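Linton Hébergement
Fil du 4/29/22 : le linge de lit dans nos résidences

1/ Nous ouvrons aujourd'hui un fil consacré à la literie et à la réfection des lits dans les résidences Linton. Il s'adresse aux équipes d'étage, aux résidents de longue durée et aux établissements partenaires qui nous ont interrogés sur nos consignes.

2/ Les deux résidences concernées sont Govden et Hornard. Govden compte 142 chambres, Hornard 97. Les règles ci-dessous s'appliquent de la même manière sur les deux sites, à l'exception des horaires de collecte, affichés à chaque étage.

3/ Chaque lit est pourvu de 2 oreillers, d'un drap-housse, d'une couverture et d'un protège-matelas. Le couvre-lit a été retiré de la dotation. Les résidents qui souhaitent conserver le leur peuvent le faire, à condition qu'il soit marqué à leur nom.

4/ La réserve centrale détient 500 taies blanches. Toute taie tachée ou décousue est déposée dans le bac de tri, jamais remise en rayon. Hendrik Willems, responsable de la lingerie, valide les sorties définitives de stock.

5/ Ordre de travail pour un lit occupé la veille : ouvrir la fenêtre, ôter les oreillers, replier la couverture vers le pied, défaire le drap-housse en commençant par les angles côté tête. Le linge sale ne touche pas le sol.

6/ Les oreillers se manipulent un par un. On saisit l'oreiller par un bord, on le secoue, on le retourne, puis on le pose sur une surface propre. Il n'est pas nécessaire de le frapper. Les garnitures tassées sont signalées sur la fiche de chambre.

7/ La couverture demande davantage d'attention. Laissée en boule au milieu du lit, elle garde ses plis et prend de l'humidité. Nous demandons qu'elle soit étendue sur toute la longueur pendant le temps d'aération, puis pliée en trois dans le sens de la largeur.

8/ Avant de tirer le drap, vérifier qu'aucun câble ne traverse le lit. Chargeurs, lampes de lecture et rallonges sont écartés puis remis à leur place. Un câble pris sous le drap-housse s'abîme et gêne le passage de la main au bordage.

9/ À propos du bordage : les angles sont pliés à plat, sans épingle ni pince. Le modèle de pliage établi par Zbigniew Brzozowska est disponible en format affiche auprès de chaque office d'étage.

10/ Plusieurs lecteurs nous ont demandé pourquoi nous restions fidèles aux teintes claires. Le blanc et le crème supportent le même programme de lavage et permettent de repérer une tache au premier coup d'œil. Les essais menés en juillet avec un linge gris n'ont pas été reconduits.

11/ Vue d'une grande surface claire : couverture crème encore froissée, grand oreiller blanc tenu par un bras articulé, câble à dégager.
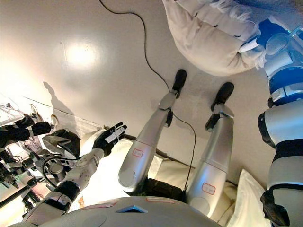 Couverture à étendre, câble noir à écarter avant le bordage.

12/ Le lavage est assuré par la blanchisserie Hajji. Les sacs sont fermés, étiquetés au numéro de l'étage et déposés au local de collecte. Les couvertures voyagent dans des sacs distincts de ceux des draps et des taies.

13/ Les résidents qui refont eux-mêmes leur lit peuvent retirer un jeu propre à l'accueil, contre remise du jeu utilisé. L'échange porte sur le jeu complet. Les demandes d'oreiller supplémentaire sont traitées séparément, sur simple formulaire.

14/ Les anomalies de matelas (affaissement, couture ouverte, fermeture bloquée) relèvent du service technique et non de la lingerie. Merci d'indiquer le numéro de chambre et le côté concerné.

15/ Les questions relatives à ce fil peuvent être posées en réponse. Le service de la lingerie répondra sous la présente publication. La fiche complète est consultable aux accueils de Govden et de Hornard.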